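Home Products Repairs About Contact

About Sayegh Bags

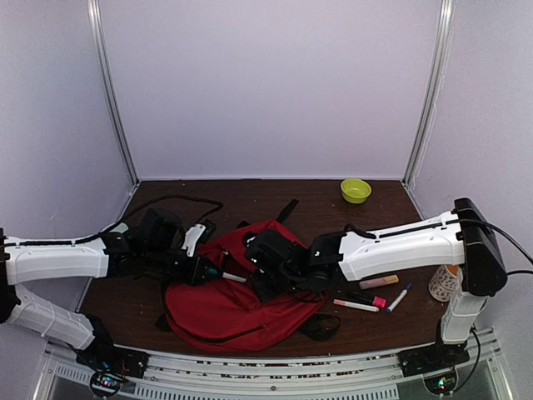 WHO WE ARE

Sayegh makes and repairs fabric bags for schools, clubs and walking groups. The workshop is on the Nulen estate and has been at the same address for 12 years. The current range has 31 patterns, most of them backpacks.

A fabric backpack has no fixed shape when empty. Laid on a table it falls into a heap, and the straps end up wherever they land — one behind, another out to the side. Each bag that comes in for repair is therefore opened out flat before inspection. Seams are checked first, then strap anchors, then zips. Faults are written on a tag in marker.

Standard repairs are returned within 12 working days. Last year the bench handled more than 422 of them. Replacement webbing is supplied by Testari in black only.

Bags can be left at the Beltosmont counter or posted to the workshop. Please empty all pockets before sending.

Page updated 5 July 2025

Share 3 shares 0 comments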